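**1/** Okay, I promised a few of you I'd finally write up what I've learned about snacks on long train rides, so get comfortable, because I have never once been brief about food.
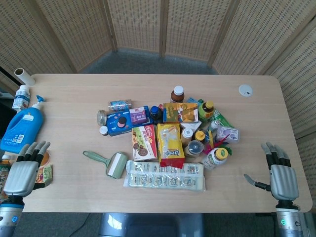 **2/** Some background first. In January I took the sleeper from Rerkbridge down to Onu, which is 945 miles, and I packed the way I always had: one giant bag of chips, one giant chocolate bar, and a vague belief in the dining car. The dining car closed at seven. I boarded at eight.

**3/** By midnight I was so full of salt that my tongue felt like a sock, and I still had most of a day to go. I remember lying in that narrow bunk thinking very tenderly of celery.

**4/** So the first thing I do now is pack by time of day. Evening food, middle-of-the-night food, morning food, and then the long flat stretch after lunch when you'd eat the seat cushion if it came with dip. Each one gets its own paper bag with the hour written on it in marker. My sister thinks this is the most ridiculous thing about me and she has a lot to choose from.

**5/** Evening is when you want something that feels like dinner. A cheese sandwich on sturdy bread, a boiled egg if you know your neighbors are forgiving (I've eaten mine standing between cars, out of manners), and a piece of fruit that doesn't drip. Apples, yes. Peaches, never again. I loved that shirt.

**6/** Middle of the night is crackers. Plain ones! You'll be half asleep and the wrapper will sound like a building coming down, so take them out of the sleeve at home and put them in a cloth napkin. I learned this after a very pointed sigh from the bunk above mine.

**7/** Morning is where I let myself be fancy. There's a little bakery in Rerkbridge, two streets back from the station, that sells a seeded roll that somehow tastes better on its second day. I buy two and tell myself one is a spare.

**8/** Now, drinks. I used to carry one big bottle and I've switched to several small ones, mostly because a big bottle always rolls under the seat the minute the train leans, and then you're on your hands and knees apologizing to shoes. Small ones tuck in beside your hip and stay there.

**9/** A few people asked about the Grusenari line, which goes up over the pass and tops out at a station whose sign says 1701 meters. Be warned that sealed bags puff up like pillows on that climb. I opened some pretzels near the top and they went everywhere, and a very sweet little boy across the aisle clapped.

**10/** Also on the Grusenari line: the stop at Naria is long enough to get off and buy something, and you should. There's a window on the platform with hot potato pastries, wrapped in paper, two to an order. Have your coins ready, the line moves fast and the lady at the window doesn't care for big bills. I don't blame her one bit.

**11/** What I've stopped bringing: yogurt, anything with powdered sugar, sunflower seeds in the shell (where do the shells GO?), and those fruit gummies I adore, which turn into a single gummy if the heater is on. Chocolate I still bring, but only in the coolest corner of the bag and only after I've made peace with what might happen to it.

**12/** What I've started bringing: dried apricots, a small jar of peanut butter and a real spoon, roasted chickpeas, and one lemon. I know the lemon sounds strange. Squeeze a bit into your water around hour ten and you'll feel like someone opened a window.

**13/** And bring a little extra for sharing. I can't tell you how many good conversations I've had that started with me holding out a bag of something. On the way back from Onu I traded half my apricots for a slice of walnut cake, and I still think about that cake, and I never did get the recipe.

**14/** Since someone will ask, everything goes in one canvas tote with a flat bottom, heavy things down low, bread on top, and a damp washcloth in a zip bag for hands. The bathroom on the overnight cars runs out of paper towels before sunrise every single time. I've complained. I got a nice letter back.

**15/** My next long one is the 644 to Naria, and I'm in car 142 of all things, so I suppose it's one of those trains where they number the cars for their own amusement. If you have a favorite snack that holds up for a full day without a fridge, please send it my way. I'm especially short on savory ideas that aren't crackers.

**16/** Oh, and for the two of you who wrote about the seeded rolls: go before nine, ask for the darker ones, and keep them in paper. Plastic makes the crust go soft.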